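Tarnulwood Missing Travelers and Road Wreck Reports
README, last changed 16 September 2022

What this is

A table of 2,000 news reports on travelers who went missing and were later linked to a road accident: cars that left the highway, boats that did not come back, hikers found below a bend. Every row is one published report, not one case. People keep getting that wrong, so please read the section on duplicates before you count anything.

I put the table together after reading Pruvost, an older list that gets quoted as if it were a record of deaths. It is a record of headlines. So is mine, and I would rather say so at the top.

Files

reports.csv – one row per report
cases.csv – my guess at which reports belong together
outlets.csv – name, country and language of each outlet
changes.txt – what I fixed and when I remembered to write it down

Columns in reports.csv

report_id: a number, no meaning
case_guess: links to cases.csv, may be blank
outlet_id: links to outlets.csv
first_line: up to 19 words from the opening of the report
last_seen: the date the traveler was last seen, as printed
found: yes, no, or unclear
cause_claimed: the cause given in the report
cause_source: who gave it (police, family, outlet, not stated)

A word on cause_claimed. Reporters write "died in a wreck" when what they have is an officer saying it looks that way. A later report may drop the officer and keep the wreck. I kept the wording as printed and did not try to settle who was right. If cause_source says "not stated", treat the cause as a rumor with a byline.

Duplicates

Over 1,000 rows are rewrites of a wire story. Some have a new headline and nothing else. I left them in because the small changes are what interested me in the first place, but a chart made from the raw rows will show you how often a story was copied and very little about how often a car went into the sea. The case_guess column helps. It is still a guess, made by one person reading quickly, and names spelled 2 ways have surely split a few cases in half.

What I don't trust

Dates. Many reports say "late last month" and I filled in nothing, so expect blanks.

Places. Highway markers are copied from the reports, and outlets disagree about them even on the same afternoon.

Coverage. Foreign tourists get pages of print. Local drivers lost on the same road get a paragraph, if that. Anyone who uses this table to say a country is dangerous for visitors is measuring newsrooms.

The Hirnby matching script

Hirnby compares first lines and suggests which rows belong to one case. I ran it in June and accepted fewer of its suggestions than I had hoped. It likes to join any two reports that mention a rental car and a bridge. The Movel version is said to be better. I have seen the claim and no test behind it.

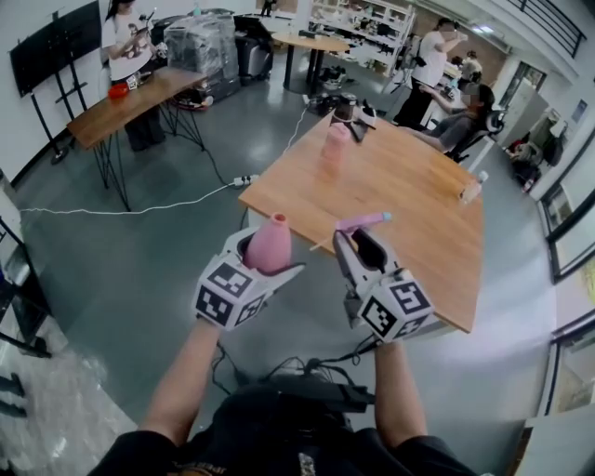

Movel was tested, according to a note left on the issues page, but only on English reports, and the person writing thought I was being unfair: the Spanish rows were never meant to go through it, and blank matches there should be read as "not tried". Fair enough. I have added that to changes.txt. I would still like to see the English results.

Use

Free to copy and change. Leave the note on duplicates attached. Please don't contact families on the strength of anything in this table.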